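Raluleck Planner: Frequently Asked Questions

Last updated Wed 6 November

These are the questions we get most often from people setting up Raluleck for desktop computer assembly and teardown. If yours is missing, send it through the contact form and include your version number.

What does Raluleck do?
It takes a list of parts and target positions and turns it into a sequence of arm motions. It handles path planning, grasp selection and the slow final approach. It doesn't detect parts by itself. For that you need Filuditz, our perception package, or something else that publishes poses in the same format.

Do I need a wrist camera?
For memory modules and cards, yes. A fixed camera will get the gripper near a slot, but the last stage of alignment uses the wrist view. For drives and other large parts a fixed camera is enough.

What should the wrist camera see before I run slot detection?
The full length of the slots you want to use, and at least one feature of the case that doesn't move. Gripper fingers at the bottom of the image are fine. The mask file tells the detector to ignore them.

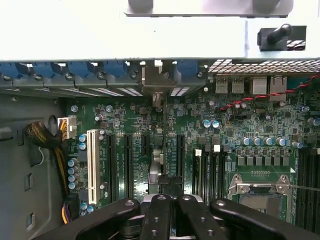
If detection comes back with low confidence, check the lighting first. Shiny metal, such as the load plate on a CPU socket or the ports at the back, can wash out the area next to it. Lower the exposure before you change any thresholds. Cables are the next most likely cause. A wire lying across the board is treated as an obstacle, and the planner will refuse a path that comes too close to it.

How many calibration images do I need?
We suggest 200. Fewer will work, but the error grows toward the corners of the image. Calibration has to be redone whenever the camera mount is loosened.

Why does the arm stop just above the slot?
This is the hover check. The planner waits there until two pose estimates in a row agree. If they never agree, it times out with error 289 and goes back to the last safe position. You can make the wait longer in the approach settings. We don't recommend turning it off.

Can I use a parts tray of my own design?
Yes. Give Raluleck a tray file with the pocket positions and the outline of any dividers. Memory modules that stand upright are easier to grasp for insertion than ones that lie flat, so set the pose for each pocket separately.
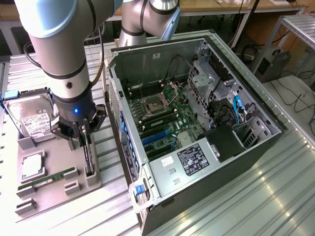 Can I test a plan without moving the arm?
Use dry run mode. It loads the tray file and the current case pose, plans every motion and shows the result in the viewer. Nothing is sent to the controller. Dry run won't catch grasp failures, so do the first real run at low speed.

Which controllers are supported?
Serrano drivers are included. Others go through the generic joint interface, which works but has no force feedback. Without force feedback you can pick and place parts, but the insertion step is disabled.

How does it know a module is seated?
It compares the force curve during the push with one you recorded when you taught the part. If the curve is too flat, the step is marked as failed and the run pauses for an operator.

Where are the logs?
In the Grornik folder on the control computer. The viewer connects on port 2489 by default. If the viewer opens but stays blank, that port is usually blocked.

I updated in July and my old tray files won't load. What now?
Run the converter in the tools menu. It keeps your pocket positions but resets the grasp offsets, so write those down first.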